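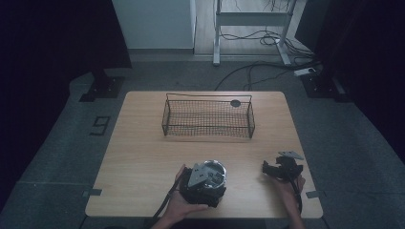
Yo creía que para enseñar a un robot hacía falta tener el robot delante, me soltó una visitante a los cinco minutos de empezar la jornada de puertas abiertas. Y me vino de perlas, oye, porque con esa frase arranqué la demostración y con ella arranco también esta ficha.

Pinzas de mano Wasell, juego de dos

Las Wasell se cogen una con cada mano y se hace la tarea con ellas: acercar, cerrar, levantar, dejar. El movimiento queda grabado y luego sirve para entrenar al brazo que sea. En Weton llevamos tiempo vendiéndolas a laboratorios y a talleres de formación, pero en julio nos apetecía que las probara gente que no hubiera tocado una en su vida, así que nos fuimos a la sala de Pirnamum con un par de juegos, una mesa y una cesta de rejilla negra, y abrimos la puerta.

Cada turno duraba 90 minutos y se me hacía cortísimo (a los visitantes también, que al final había que echarlos con cariño). Primero explicaba yo cómo se sujeta cada pinza, luego un rato de práctica libre y después ya a grabar en serio. Al cerrar por la tarde teníamos más de 168 tomas. ¿Buenas todas? Qué va, las del principio salen con prisas. La gente mueve las manos como si estuviera recogiendo la cocina, y conviene ir bastante más despacio de lo que pide el cuerpo, sobre todo en el último tramo antes de cerrar los dedos.

Una cosa que pienso cambiar para la próxima: dejar la práctica libre para el principio del todo, antes de mi charla. Quien ya ha tenido la pinza en la mano escucha de otra manera. Y también quiero más sillas, que la espera se hacía de pie y hubo quien me lo recordó con toda la razón del mundo.

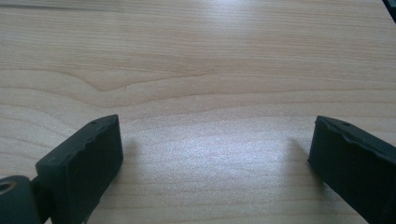 ¿Hay que saber programar para usarlas?

Para grabar, en absoluto. El programa que va con el juego arranca, para y guarda cada toma. Si después quieres entrenar un modelo por tu cuenta, ahí sí te hará falta alguien que se maneje con código, o puedes encargarnos esa parte.

Los dedos son lo que más sufre, lo digo ya, porque rozan la mesa una y otra vez. Se cambian en casa, con calma y sin perder los tornillos (a mí se me fue uno al suelo en mitad de un turno y allí estuvimos todos a gatas, muertos de risa). El par de recambio cuesta 214 euros y lo servimos nosotros o a través de Vidal, que además suele tenerlo en almacén.

Qué trae el juego
Dos pinzas, izquierda y derecha
Cables de conexión
Programa de grabación, en español e inglés
Guía de primeras tomas, la misma que repartimos en la jornada

Si te quedaste sin sitio en julio, no pasa nada: prestamos un juego de prueba durante 30 días a centros de formación y empresas. Pagas los portes y nos mandas unas líneas con lo que te haya parecido, bueno y malo. Escríbenos desde el formulario con el asunto «Prueba Wasell» y cuéntanos qué tarea quieres grabar. Suelo contestar yo, por las mañanas.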